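Setting up your first season in Gekard

Okay, you've got the game installed and you've sat through the intro movie (you can skip it next time, hold Space). This part of the guide gets you from the main menu to your first kick-off. I've done it 31 times by now, mostly from getting sacked, so I know where people get stuck.

1. Click New Career and pick a database size. I always go with Medium. Large loads every reserve team down to the regional leagues, and on my old laptop a single Wednesday night of cup games took 12 minutes to process.

2. Choose your leagues. Tick the one you want to manage in, plus one or two neighbors so you have a transfer market to shop in.

Note: you can add leagues later, but only in the off-season, and the new ones don't go live until September.

3. Pick a club. Sanwood is the friendliest start if you're new – small stadium, patient board, no debt. Virkance has a much better squad, but they expect a top-four finish and they mean it!

4. Set up your staff. Open the Staff tab and hire an assistant before anything else. Mine is usually Matúš Koubek, who's cheap and rates young players really well. Leave Team Talks on his list until you've learned what the moods mean.

5. Turn on autosave. It's under Options, then Files, and it's off by default (I know). Set it to weekly and keep three rolling saves.

Caution: don't close the game while the little disk icon is spinning. I lost a whole promotion run that way, 723 in-game days of it, and the backup was no help.

6. Build a formation. Drag players onto the pitch and watch the bar under each name. Anything near 100 means he's happy in that role. Below half, he'll play there, but you'll hear about it in the morning meeting.
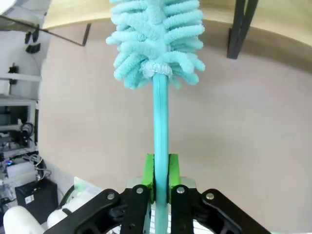
7. Play a friendly. Use the Michalík Cup if your club gets the invite, because those matches don't count toward suspensions. Run it on Key Highlights, make all your subs at halftime, and check the fitness column afterward. If most of the squad is in the orange, drop training down to Light for a week and play your league opener with whoever's fresh.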